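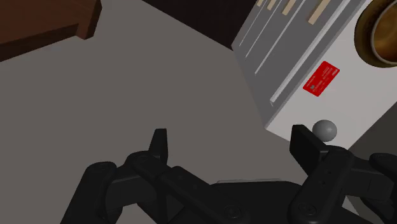
Drawers in white and grey, with a few small things left on top.

**The drawer we all have**

4 min read | 18 comments

My mother called it the glory drawer. My husband calls it the bits drawer, and my friend Olesia Stetsiuk, who grew up with four brothers, says theirs was known as the bank. Whatever you call it, you've got one. Mine sticks halfway unless you press down on the batteries.

I started thinking about it when we moved to Vanosgate in August. The removal men packed the whole house in a day, and the drawer went into its own box, tipped in just as it was, with 'MISC' on the side. I carried that box into the new kitchen, found an empty drawer and tipped it straight back out again. Takeaway menus from a town we no longer live in! I kept those for 18 months at the last place, too.

So I asked round. Tudur Landeg fits kitchens for a living and he loves this subject (I'd hardly sat down). People want a place for everything, he told me, and he'll happily plan one — cutlery here, foil there, a deep one for pans. Then he goes back to fix a hinge and the top drawer next to the back door is full of string. 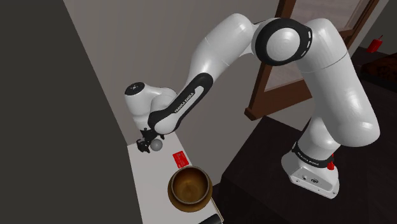

Smooth white curves and a black collar.

"I used to put dividers in," he said. "They just end up with string in the dividers."

Meron Weldu took the hard line. She emptied hers on to a bedsheet one wet evening and gave herself until ten o'clock to find a home for every last thing. The keys were the worst part. She had keys for a bike lock, a shed and a suitcase she'd given away, and one big old brass one that fitted nothing at all. She kept the brass one, which cheered me up no end.

I had a go myself after that. Out went the menus, the dead pens and a warranty for a Nillex kettle that died before we were married. I found a £2 coin, my library card and a candle shaped like a number four. My youngest is 11, so we've missed our chance with that.

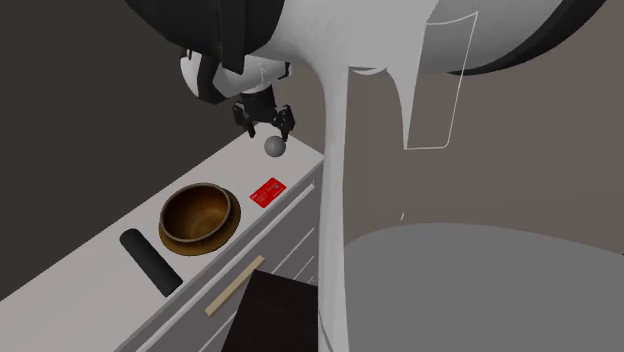

A long, narrow worktop, broad at one end.

The drawer looked lovely for nearly a fortnight. Then a spare fuse needed somewhere to live, and a ball of elastic bands, and somebody's school tie. Last night I opened it to look for the scissors and it stuck halfway, so I pressed down on the batteries.

145 shares

**More like this**
Why I gave up on matching mugs
Gorazd Stojanović on the joy of a proper larder
Five ways with leftover string
Letters: your strangest keys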